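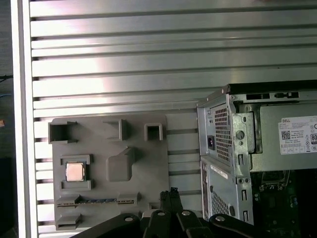
Stavent Parallel Gripper, Long-Finger Version: Six Weeks of Use

We do desktop computer teardown and reassembly with a robot arm, mostly memory and processors. Until September we ran the Fledside two-finger gripper that came with the arm. It was strong enough, but the fingers were too wide to get between a memory module and the thing holding it. I bought the Stavent to fix that, and it mostly has.

Mounting

The Stavent bolts to the standard wrist flange with the screws in the box. Cabling took longer than it should have. The connector points straight back toward the forearm, so the plug gets bent when the wrist folds. I ended up buying a right-angle adapter from Osteck. That part ought to be included at this price.

Setup in the controller was easy. Our Paracha controller found it on the first try, and the open, close and width commands all did what the manual said they would.

The fingers

The black finger plates end in narrow upright tips. They can come down on a part that sits in a tight holder without hitting the holder first. Our fixture board is printed in gray plastic and mounted up against a slatted aluminum panel, next to the open computer case. The memory strip lies across two slotted clips and the processor sits in a cradle between raised tabs. With the Fledside I had to print taller clips to make room. With the Stavent I went back to the short ones.

I ran 200 picks of a memory module from the clips and dropped 6. Four of those were my fault, from a bad taught position. The Fledside dropped 31 over the same number. For the processor I ran 100 picks and had no drops, but I did have to lower the grip force well below the default. Start low if you are handling anything with a thin edge.

The wrist camera

I use a small camera at the wrist and point it past the fingertips. The long fingers do take up the bottom of the view, which I got used to. Glare is a bigger problem. Bare aluminum behind the work throws a bright band across the picture under our overhead lights, and the part finder loses edges when a part lines up with it. A matte panel would be better, and one is on my list.

Complaints

The tips wear. Mine had visible rounding after around 3 weeks, and a replacement pair is not cheap. The fingers also flex a little when pushing sideways, so I would not use them to seat a module in its slot. Fouzia Mirani, who runs our second cell, kept her Fledside for that reason and does not plan to switch.

Would I buy it again? For picking small boards and chips out of fixtures, yes. For pressing parts into place, keep the old gripper on the shelf and swap when you need it.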